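零食分拣摆放项目阶段进展报告

提交对象:Kulorov 项目管理处
编写:Said Tazi
报告期:四月至六月

一、报告期内工作概况

本项目的任务是为 Reditz 茶歇供应点制定一套小包装零食和罐装饮料的分拣摆放规程,内容包括品类划分、容器配置、台面布局和复核方式。立项时约定的交付物有三项:品类清单、布局方案、操作规程草案。截至本报告编写时,品类清单已定稿,布局方案完成第二轮修订,操作规程草案完成主体章节,复核部分尚待补充。

报告期内共完成分拣记录 114 次,其中 93 次按规程一次完成,其余各次出现错放、漏放或中途调整容器位置的情况。记录表由 Benjelloun 统一保管,字段包括起始摆放、目标容器、完成时的台面状态和备注。备注栏为自由填写,前期写法不一,六月起改用固定用语,前期记录已按新用语回填。

二、品类划分

品类清单第一版按包装材质划分,分为罐、软袋、硬质包装和其他。试行后发现软袋一类过宽,糖果小包和薯片类小袋混在同一容器内,取用时需要翻找。第二版改为先按品种、再按包装颜色划分,同一容器内只放一个品种。棒棒糖因带细棒,单独列为一类,不与软袋同放。

罐装饮料不入筐,直接立放于台面,罐底着台,罐顶朝上。这一条在两版清单中没有变化。

三、台面布局 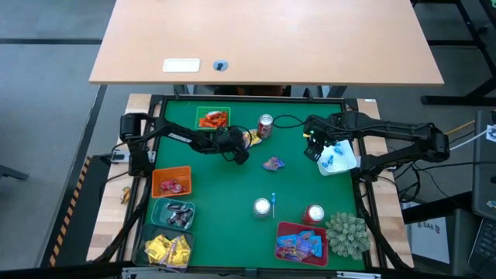

布局方案第二轮修订的重点是容器的排列方向。第一轮方案将容器集中放在台面远端,操作区较宽,但从近端取放的行程偏长。第二轮将主要容器移至左侧,沿绿色台垫的边缘由远及近排成一列:橙色方筐放红白包装糖果,青绿色筐放深色包装的糖条,深绿色筐放黄色零食小袋。橙色包装的小袋另用绿色方盘,置于远端。白色塑料托盘放蓝色小件,位置在右侧。中部不设固定容器,用于放置待分拣物品。

这一布局的优点是左列三个容器内的物品颜色差别明显,复核时可以直接比对。存在的问题是绿色系容器与台垫颜色接近,侧视时筐沿不易分辨。修订意见如下:

1. 左列容器的上下次序固定,更换容器时不改变次序。

2. 绿色系容器在正面加贴标签,标签内容与品类清单编号一致。

3. 饮料罐与软袋之间留出间隔,间隔以单手取罐不触及邻近物品为准。

4. 零散糖纸和单件糖果在收尾时归入对应容器,不得留在台垫中部。

第 3 条的依据来自记录表。在未一次完成的各次记录中,与饮料罐有关的占较大比重,主要表现为取罐时带动旁边的软袋,或放罐时位置偏向台边。

四、容器配置

现用容器有两种形式:实壁矮筐和网格筐。实壁矮筐适合放小包装,细小物品不会从侧壁漏出;网格筐较高,侧面通透,便于从外部判断余量,但带棒的棒棒糖容易卡在网格中。Clokar 供应的一批网格筐已到位,共 40 个,验收时抽查了筐沿平整度和底部稳定性,均符合要求。

对比两种容器的使用情况,初步意见为:软袋和糖条用实壁筐,颗粒较大、不易漏出的物品用网格筐。透明杯类容器不列入固定配置,仅作临时盛放。摆放时罐与筐分区,两罐之间的通道保持畅通,便于向后方各筐取放。

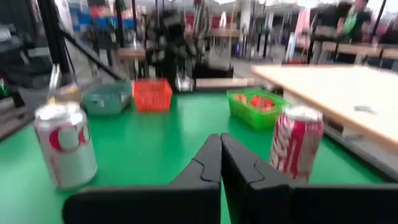

五、操作规程草案

规程草案按一次完整分拣的先后顺序编写,分为准备、分拣、收尾三个部分。

准备部分要求先核对容器位置和标签,再将待分拣物品放到台面中部。物品不要求排列整齐,但软袋堆叠不宜过高,避免遮挡后方容器。

分拣部分规定先处理饮料罐,再处理体积较大的软袋,最后处理糖果和棒棒糖。先移罐可以腾出通道,减少后续动作的干涉。棒棒糖取放时持棒端,同类集中。饮料罐放置后,罐身图案面的朝向暂不作要求。

收尾部分规定检查台垫表面有无遗留物品,核对每个容器内有无异类,并填写记录表。单次分拣的目标用时上限,拟在下一报告期根据数据确定。现有记录中有计时数据的约 53 次,起止时点的口径前后有调整,暂不作统计。

六、混放状态的处理

混放是指罐、软袋和棒棒糖相互紧邻或堆叠的起始状态,为规程中难度最高的一类。软袋表面反光,形状不规则,堆叠后边界难以判断;小件包装夹在大袋与罐之间时容易漏检。草案要求对混放状态从外围开始处理,外侧单件先取,堆叠部分自上而下逐件取,不得整堆移动。复核时须从低处侧面再看一遍罐体周围,俯视检查不能替代这一步。

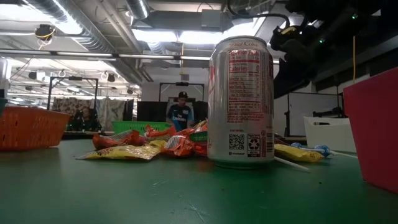
图3 混放状态:无糖可乐罐与橙色零食包装、黄色零食袋、蓝色棒棒糖相邻,低位侧视

七、存在问题

1. 台面有划痕和污渍,并反射顶灯光线,影响对小件包装的目视检查。拟试用哑光垫,尺寸与现有台垫一致,费用在现有耗材科目内列支。

2. 同一品种更换包装后,颜色分类即失效。清单需增加包装变更的登记栏,由 Benjelloun 随到货单更新。

3. 复核目前由操作人自行完成,缺少第二人抽查,错放数据可能偏低。

八、下一报告期计划

完成规程草案复核部分的编写;按修订后的左列布局补做混放状态记录;统一计时口径,提出单次用时上限;完成标签编号并张贴。经费方面,容器采购已结清,耗材支出在预算范围内,暂无追加申请。哑光垫如试用效果不明显,维持现有台垫,并在规程中增加调整照明角度的要求。

附件:品类清单第二版;记录表汇总;Clokar 到货验收单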